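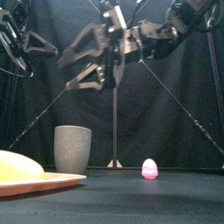
*A gray cup and a plate on a black tabletop.*

Lotte Lambrechts has managed the tableware lending service at the Brukeo Community Center since it opened. The service lends cups, plates and serving dishes to residents who are planning a family meal or a street party.

"Most households own enough for six people," Ms. Lambrechts said. "They come to us when they expect 46."

Borrowers may reserve up to 100 plates at a time. Loans are free for residents of the district, and a deposit of $50 is returned when the items come back clean. Ms. Lambrechts described breakage as modest – cups are lost more often than plates – and said that borrowers are asked to report it at the desk.

Asked about the busiest period, she named August without hesitation. "Every Sunday is taken by the end of spring. We keep a waiting list, and we do call people from it."

The center intends to open a second collection point at Nyaga Hall, where Stijn De Bruijn will supervise returns. Ms. Lambrechts expects the hall to suit residents who do not drive.

"Carrying a crate of plates on the bus is hard work," she said. "I have done it twice, and I would prefer not to do it again."

Reservations are accepted at the front desk until 2 p.m.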